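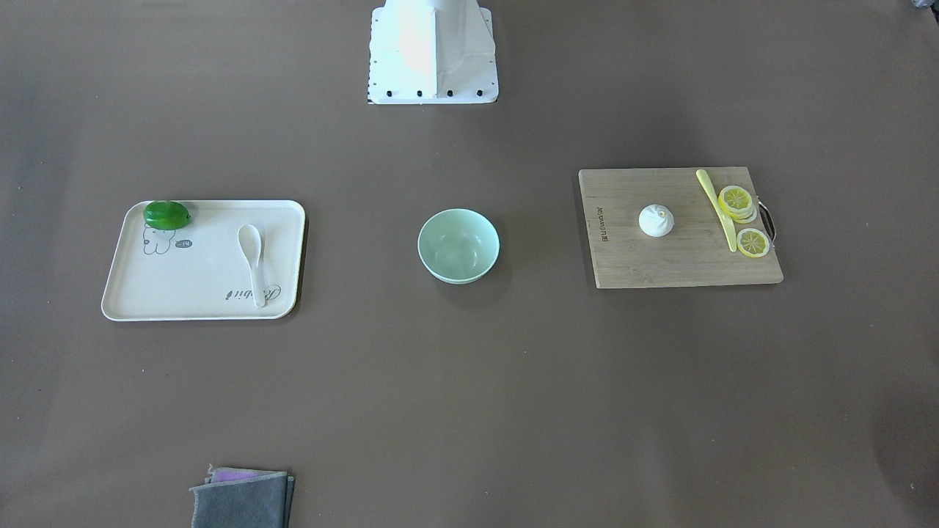 rabbit tray on the big brown table

ok so I'm back in Rovach after something like two years away and I have thoughts. thread, it's going to be a long one, mute me if you don't play MMOs

first thing, my old guild is still there?? I logged in expecting a dead chat window and Patricio Gaete said "you owe me a horse" before my character had even finished loading. I did owe him a horse. I do not have a horse

for anyone who never played: you start in Jurnell, which is the harbor town, and for your first 4 levels you basically run fish from one dock to another. they have NOT changed this. same fish, same dock guy yelling at you. I kind of love him now

what they did change is crafting. you used to need a recipe scroll for every single thing, even a belt. now you learn a whole trade at once and the recipes open up as you use it. I picked leatherwork again out of habit and I'm already further than I got in my whole first run 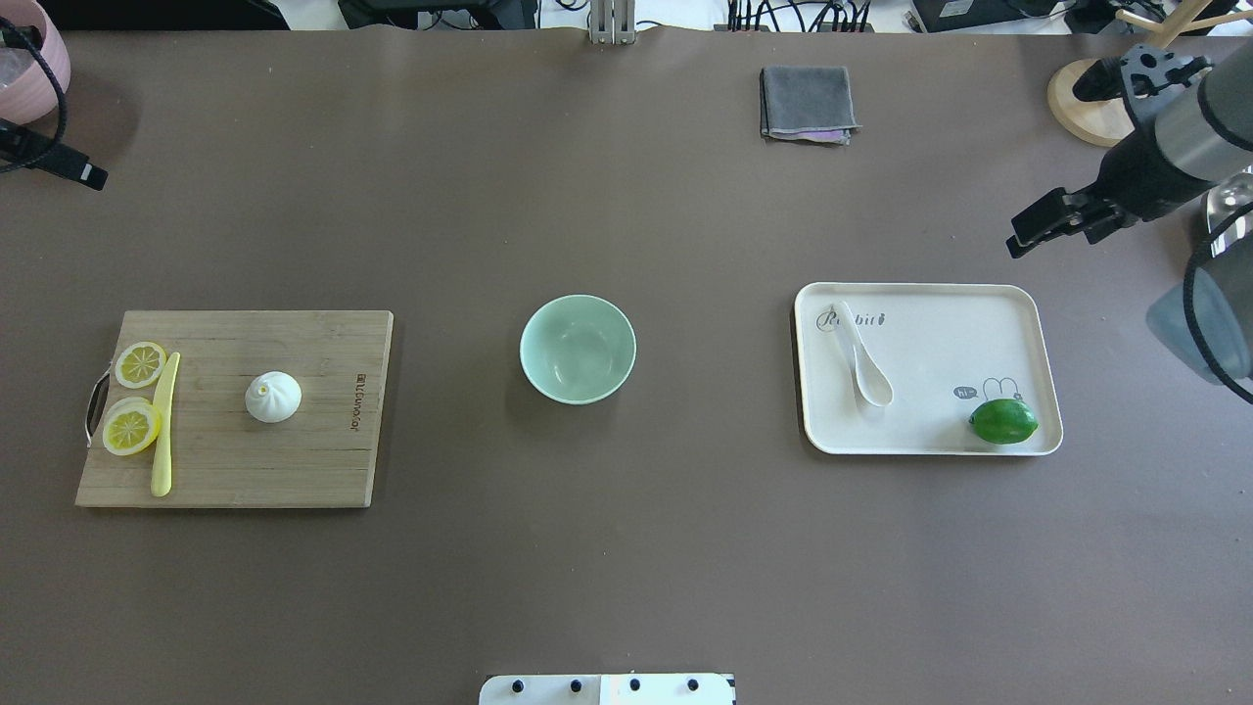

the catch is bag space. leatherwork eats bag space like crazy because every hide is its own stack (why!! a wolf is a wolf!!) and the bank in Jurnell still charges you 1000 silver for the next row of slots. I had 663. so I stood outside the bank selling boots to level nines like some kind of street vendor

sold all of them btw. one person came back and asked if I did hats

combat next. I main a warden, and the shield toss finally comes back to you on its own. before, you had to go walk over and pick it up, in the middle of a fight, while a crab hit you. people on the forum are saying this makes wardens too easy and I would like those people to go fight the crab

Fitzgerald Whitfield dragged me into the Odley dungeon last night, which I'd never finished back in the day. it's the one with the flooded stairs. we wiped on the second boss over and over, and then our healer figured out you can stand on the broken pillar and the wave just goes under you

I have been playing games since I was nine and it never crossed my mind to stand on the pillar

loot was bad, I got a spoon. it's an off-hand item with plus 2 luck and it makes a little clink when you jump. I'm never taking it off
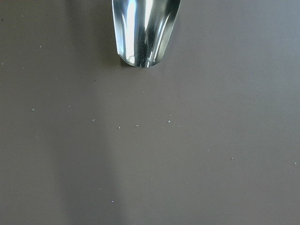 stuff I don't like so far: the new map. it's pretty but the quest markers are the same gold as the roads, so half the time I'm riding toward a bend in the road thinking it's a person. also you can't turn off the bird sounds by themselves anymore, it's birds or total silence

and the daily login thing. I get it, every game has one, but the popup covers the chat box and I missed two raid invites last night clicking through it

guild is planning the Castellanos siege for November, and we're short on people who can hold a gate. if you have a warden or a pikeman rotting on some old account, come back and message me. I will craft you boots

or a hat, I learned hats this morning

Patricio if you're reading this I'm still working on the horse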